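Tomisard: Zweiarmige Handhabung von Faltschachteln

Datenkarte und Kurzanleitung

Kurzbeschreibung

Tomisard ist ein Datensatz mit Demonstrationen zur zweiarmigen Handhabung leichter Kartonverpackungen. Er wurde für die Frage aufgebaut, ob eine gelernte Steuerung mit verformten Schachteln zurechtkommt, wenn sie nur die Bilder der Handgelenkkameras und die Gelenkstellungen erhält. Eine feste Umgebungskamera gibt es nicht. Zum Datensatz gehören ein Ladeskript, die Referenzkonfiguration für das Training und die Auswertung der Versuche am realen Aufbau.

Umfang

Der Datensatz enthält 4000 Episoden für das Training. Für die Auswertung sind 377 weitere Episoden zurückgehalten, deren Schachteln im Trainingsteil nicht vorkommen. Die Aufteilung erfolgt nach Schachtel, eine zufällige Aufteilung nach Episode ist für Vergleiche mit den hier beschriebenen Ergebnissen unbrauchbar.

Aufbau einer Episode

Jede Episode liegt in einem eigenen Verzeichnis und besteht aus:

bilder_links/ — Einzelbilder der linken Handgelenkkamera
bilder_rechts/ — Einzelbilder der rechten Handgelenkkamera
zustand.csv — Gelenkwinkel und Öffnungsweite beider Greifer
befehle.csv — Sollwerte der Fernsteuerung
meta.json — Schachtelkennung, Bediener, Aufgabentyp, Erfolgsmarke

Die Zeitstempel in zustand.csv und befehle.csv stammen vom selben Rechner. Die Bilder werden beim Empfang gestempelt und sind deshalb gegenüber den Gelenkdaten leicht verzögert. Das Ladeskript gleicht die Verzögerung anhand eines festen Werts aus der Konfiguration aus. Wer ein eigenes Ladeverfahren schreibt, muss diesen Schritt selbst übernehmen.

Aufgabentypen

ausrichten: Die Schachtel wird mit einem Greifer gehalten oder angelegt und mit dem anderen gedreht, bis ihre Längsachse parallel zur Tischkante liegt.

übergeben: Die Schachtel wechselt von einem Greifer zum anderen, ohne dazwischen abgelegt zu werden.

Beide Aufgabentypen beginnen mit der Annäherung an eine Schachtel in beliebiger Lage. Weitere Gegenstände dürfen auf der Arbeitsfläche liegen und werden nicht annotiert.

Laden

python laden.py --wurzel PFAD --teil training --aufgabe ausrichten

Mit --teil auswertung wird der zurückgehaltene Teil geladen. Ohne --aufgabe liefert das Skript beide Typen gemischt. Fehlende Einzelbilder werden durch das vorangehende Bild ersetzt und im Feld bild_ersetzt markiert.

Methode

Die Referenzsteuerung, intern Kong genannt, verarbeitet beide Kamerabilder mit einem gemeinsamen Bildencoder. Die Merkmale werden mit den Gelenkstellungen zusammengeführt, der Decoder gibt eine kurze Folge von Sollstellungen für beide Arme aus. Zusätzlich wird ein Kontaktkopf trainiert, der für jeden Greifer vorhersagt, ob er den Karton berührt. Die Zielwerte dafür werden aus der Differenz zwischen Soll- und Ist-Öffnungsweite abgeleitet. Der Kontaktkopf wird nur im Training verwendet.

Als Vergleich dient dieselbe Architektur ohne Kontaktkopf, mit identischer Trainingsdauer und identischer Aufteilung.

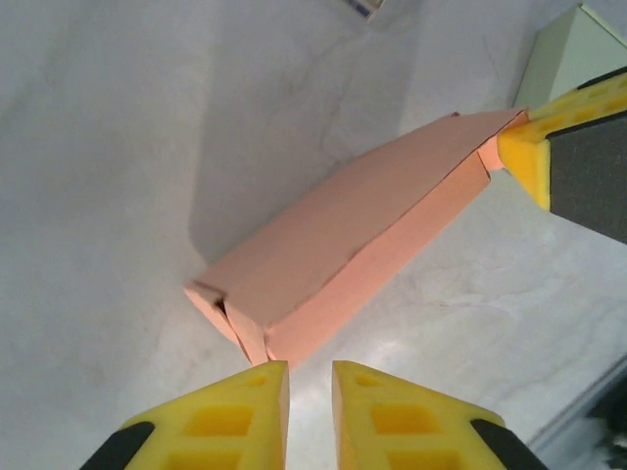 Pritberg, 7/16/20

Die Handgelenkansicht zeigt eine lange, schmale rosafarbene Schachtel, an deren fernem Ende die Spitze des anderen Greifers steht. Am nahen Ende ist der Verschluss leicht geöffnet und verschoben. Solche Kanten sind für die Auswertung relevant: Die vordere Lasche liefert eine andere Kontur als eine geschlossene Stirnseite, und die Vergleichssteuerung setzt den Greifpunkt in diesen Fällen häufig zu weit außen an.

Ergebnisse

Mit Kontaktkopf gelingt das Ausrichten bei geöffneten Laschen deutlich häufiger als ohne. Bei geschlossenen Schachteln ist der Unterschied klein und hängt vom Startwert des Trainings ab. Für das Übergeben ist kein belastbarer Vorteil erkennbar — dort überwiegen Fehler beim Loslassen, die der Kontaktkopf in der jetzigen Form nicht erfasst. Alle Angaben beruhen auf 2 Trainingsläufen je Variante. Eine Signifikanzprüfung wurde bei dieser Anzahl nicht durchgeführt.

Bekannte Einschränkungen

Die abgeleiteten Kontaktmarken sind bei sehr weichem Karton unzuverlässig, da die Öffnungsweite dort kaum vom Sollwert abweicht. Lichtreflexe auf der Arbeitsfläche wurden nicht entfernt. In den Aufnahmen vom Mai fehlt die Bedienerkennung, das Feld ist dort leer. Die Erfolgsmarke wurde von Hand gesetzt und nur in Stichproben gegengeprüft.

Änderungen

Die Schachtelkennungen wurden nach dem Umzug des Aufbaus von Dretville nach Pritberg vereinheitlicht. Alte Kennungen stehen weiterhin in meta.json unter kennung_alt.

Zuständigkeiten

Aufnahme und Fernsteuerung: Tahsin Karunaratne, Rezaul Debnath
Training und Auswertung: Fathima Bhattacharjee
Ladeskript und Datenpflege: Tanvir Uddin

Fehlerhafte Episoden bitte mit Verzeichnisname und Zeitstempel an Tanvir Uddin melden.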